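Is it worth paying for a "kitchen declutter" service, or am I being had?

Asked in Home & Kitchen > Organizing
3302 views

Hadiza Sani
Joined in August, 3 posts

My sister-in-law swears by one of these home organizing outfits (Fonholm, if anyone has dealt with them) and is pushing me to book them for my kitchen. The basic package is $628. For that, two people come out for one day, empty your cabinets, make you decide what to keep, and put it all back in what they call zones. Bins and labels cost extra. I asked how much extra and got "it depends on your journey."

My kitchen is small and badly laid out. There's one drawer by the stove that jams every time because of the ladles and spatulas, a corner cabinet I can't reach the back of, and a pantry shelf that's too deep. I cook most nights. I'm not a hoarder, I just own too many things with long handles.

What bothers me is that every review I can find was written within a week of the visit. Of course it looks good after a week. Mine would look good after a week if I did it myself. I want to hear from somebody who paid for this and can tell me what the kitchen looked like six months on. I'd also like to know whether the before and after pictures on their website mean anything, as the after ones all seem to have one lemon in them and no toaster.

I should add that I rent, so no drilling and no pull-out cabinets.

Casitz
Top contributor

I paid for one of these, a different company but the same pitch, when we moved to Garkthorpe. I'll try to be fair to them because the two women who came were hard workers and very pleasant.

What you get for the money is a day on which you can't put it off. That was the whole value for me. They held things up, I said keep or go, and by lunch there were boxes in the hall for the thrift store. I had been meaning to do it for years. If you're the sort of person who can set aside a Saturday and do it alone, you already have what they sell.

Six months on, here is how it stood. The pantry held up. The spices held up. The "baking zone" lasted until the first time I baked, when I found out it was on the opposite side of the room from the oven and moved it all back. The labels are still on the bins and most of them are now wrong. We have one marked GRAINS that is full of batteries.

My bigger complaint is with the shopping. They turned up with a carload of containers "just to try," and it's hard to say no when your flour is sitting in a clear tub looking smart. My bins came to more than I had agreed to in my head. If you do book, tell them in writing before they come that you won't be buying anything, and see if the price or the enthusiasm changes.

On your jammed drawer, you don't need a consultant. Take out everything with a long handle and put it in a box on the counter. Each time you cook, whatever you take out of the box goes back in the drawer when it's washed. After a month look in the box. I had two potato mashers and a pasta fork I don't remember buying. You can also hang the ones you use. I was suspicious of the carousel type of stand because I assumed it would tip over, so I wouldn't buy one without giving the top a push in the store first.
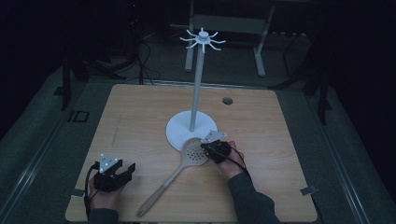

White carousel stand, with a skimmer lying at the foot of it.

Check two things before spending money on one. See whether your utensils have a hole or loop in the handle, as plenty of the cheap ones don't, and then they won't hang from anything. And measure up to the underside of your wall cabinets. The stand takes up height that a plain crock doesn't, and a lot of rental kitchens have the cabinets hung low. A crock costs next to nothing and does most of the same job, with the drawback that you can't find the thing you want in it.

For the corner cabinet, put in there what you use at Thanksgiving and forget about it. I've tried a turntable. Things fall off the back of a turntable.

Jibrin

just do it yourself lol. $628 is a new stove where I live

Hadiza Sani

A used one maybe, but point taken.

Casitz, thank you, that's much more use than the reviews. The batteries in the grain bin is exactly what I'm afraid of. Did they offer any kind of follow-up visit? Fonholm lists a "reset" at $55 an hour, and to me that sounds like an admission that it doesn't last.

Casitz
Top contributor

They did, and I read it the same way. I didn't take it. I had a neighbor who did, and as far as I could tell they put her stuff back where it had been on day one, and then it wandered off again. If a thing keeps leaving its place, the place is wrong, and paying somebody by the hour to return it won't change that.

On the photos, I'd ignore them. My kitchen had its picture taken too, and the dish rack, the toaster and the dog's bowl were all moved into the hall first. Ask the company to put you in touch with a customer from at least a year back. Mine said they couldn't for privacy reasons, though they had been happy enough to put people's kitchens on the website.

Fridge_magnet_3

I'm going to disagree a little with the above. I used a service after my second baby and don't regret it. I wasn't going to set aside any Saturday, I was barely washing my hair. It hasn't all lasted, but it got me from a kitchen I couldn't cook in to one I could, and I never expected it to stay perfect.

That said, I wouldn't pay for two people in a small kitchen. There isn't room. One of mine spent most of the afternoon standing in the doorway holding a colander. Ask for one person for half a day and get the price before they see the place. If they won't quote without a "consultation," I'd walk away.

Also, for a deep pantry shelf, use long narrow bins you can pull out like drawers. No drilling. Measure the shelf first, and measure at the front and the back, because mine was narrower at the back and I had to return the lot.

Hadiza Sani

I rang and asked about one person for half a day. They don't do it. I'm going to try the box on the counter for a month and leave the money where it is. Will measure the shelf tonight, front and back.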